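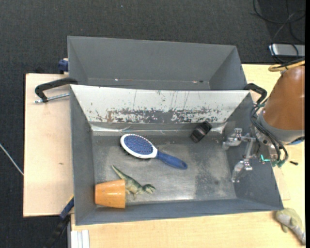 About us

Brolodis sorts and rehomes the small household things that other people have given up on. Hairbrushes, beakers, toys, odds and ends from the back of a kitchen drawer. We have one unit on the Drondov estate, a long sorting room and a shop counter that opens when there is something worth selling.

Most pages like this one will tell you how much good the company does. We are wary of that. A plastic cup saved from the tip is still a plastic cup, and if you buy three of ours because they were cheap and never drink out of them, we can't see that the planet has gained much. We would prefer you bought less, from us as well.

How we started

The firm was set up by Dagmar Čierny, who had spent years at Andale, a house clearance business, and had grown tired of seeing full boxes marked "mixed" go straight into the skip. She thought at least half of it could be used again. She was wrong. In our first December we took in 612 boxes and found new homes for the contents of 57 of them. The figure has gone up since then, but we keep the old one pinned over the desk because it puts a stop to a certain kind of meeting.

What we do with your things

Everything is tipped into metal bins and looked at one piece at a time. The bins are scratched and stained and we have no plans to replace them. Toys go one way, cups and plates another, and anything that has been near somebody's hair goes to a separate shelf until we have decided whether it can be cleaned properly. Often it can't. We don't sell used hairbrushes, whatever you may have read on the old version of this site, though a few go to a theatre wardrobe at Khan for dressing wigs.

Toy animals are the easy part. Dinosaurs, in particular, sell in any colour and with most kinds of damage.

What we don't do

We don't take electrical goods, medicines, bedding or car seats. We don't issue certificates saying how green you have been. We were offered a scheme that would have let us print a leaf on our bags for 4,000 a year, and we asked what the leaf measured. The answer ran to 34 pages and didn't say — so the bags are plain.

We also don't use the word "upcycling". Gluing a toy to a lamp makes it harder to recycle later and, in our view, no nicer to look at.

Bringing things in

Ring the bell at the side door. Please empty pockets, tins and pencil cases first, and rinse anything that has held food. If we turn something down you will have to take it home again, and we do turn things down.

Page last updated May 3, 2018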